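How to run a hand-held gripper station at a lab open day

Kinico runs a visitor station at the Rustcombe open day every March. These notes cover setup, the demonstration, and teardown for one table. They assume you already have a calibrated hand-held gripper, an arm with a matching gripper, and a recording machine. Two people are enough to run it: one with the visitor, one at the screen.

What you need

Hand-held gripper with wide-angle camera
Arm, clamped at the right side of the table
Black fabric dome
Objects for three or four tasks
Storage with at least 83 GB free

Step 1. Set up the enclosure

Put the dome up before the arm goes on. Pull the fabric tight behind the table and clip any slack. Large letters or shapes on the back wall and ceiling are worth the effort – plain black cloth gives the tracker very little to hold on to. Vary the size and color, and do not repeat the same shape close together.

Step 2. Check the tags

Each finger carries its own marker tags, and gripper width is computed from them. Open and close the gripper fully five times and watch the width readout. If it drops out at either end, clean the tags with a dry cloth and try again. Replace any tag with a lifted corner.

Step 3. Choose a first task

Start every visitor on something upright and easy to grasp. A bottle works well. Clear plastic is harder for the camera than a solid color, so a bottle with a label around the lower half is a good compromise. Leave it partly filled for stability and stand it well forward of the other objects. The fingers should come in from both sides with the pads level with the label.
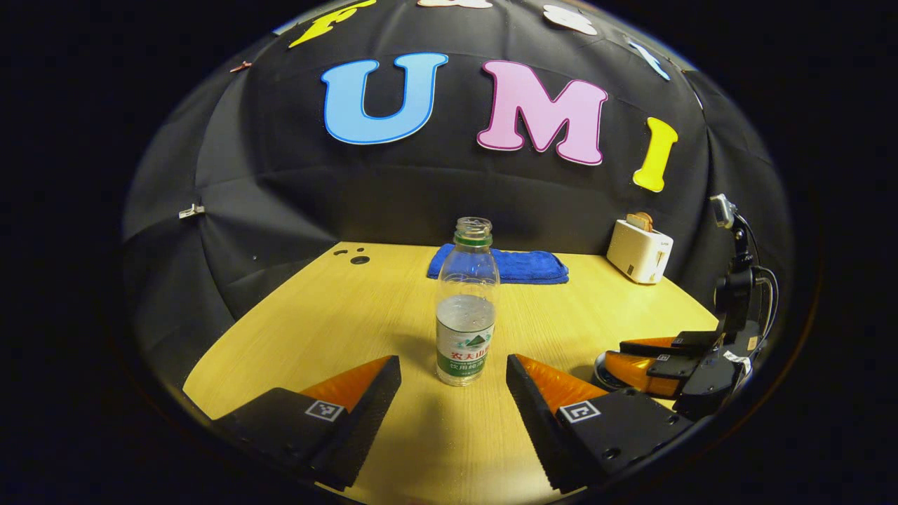 Step 4. Record the visitor

Have the visitor hold the gripper still for 2 seconds, then start. Ask for slow, continuous motion. Stop the recording before they turn to talk to you, or the tracker will lose the table. Five takes per visitor is the limit; past that the line backs up.

Step 5. Show the replay

Pick one clean take and play it back on screen with the width curve underneath. Keep the arm disabled while visitors are within reach. For a live run, move everyone behind the floor tape first, then enable it from the Cakum console.

Step 6. Teardown

Disable the arm, cut power, then unload the objects. Copy takes to the Ibrahim server the same evening. Last year's station produced 1,672 takes, and the copy ran past 9 p.m. – start it before you fold the dome.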